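Apr 4, 2022

Volkan Altıntaş writes motion software for small surgical instruments, and most of his week goes on the last few millimetres before contact. "The long moves are easy," he says. "Any planner can do those. We spend our time on the slow bit at the end."

He joined Narkow, the control group at Gultadthorpe, after 6 years in machine tools. The current planner is called Gruvell. It takes a target from the perception code, works out an approach along the shaft and hands the path to a controller that runs at 400 updates a second. 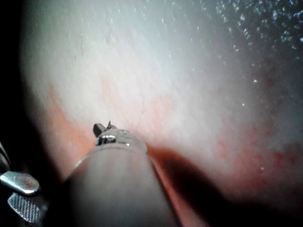

Depth is the main trouble. A pale, smooth surface gives the stereo matcher little to hold on to, and bright glints get read as points that aren't there. "We used to filter them out afterwards. Now each point carries a confidence value and the planner slows down when it's low."

His colleague Rohani Rondonuwu looks after the replay tool, which runs old logs through new code. It holds 1,033 approaches. She won't merge a planner change until all of them have been replayed, and a full pass takes 2 hours.

"People grumble about the wait," she says. "I'd like it faster too. It's on the list for June, after the new log format."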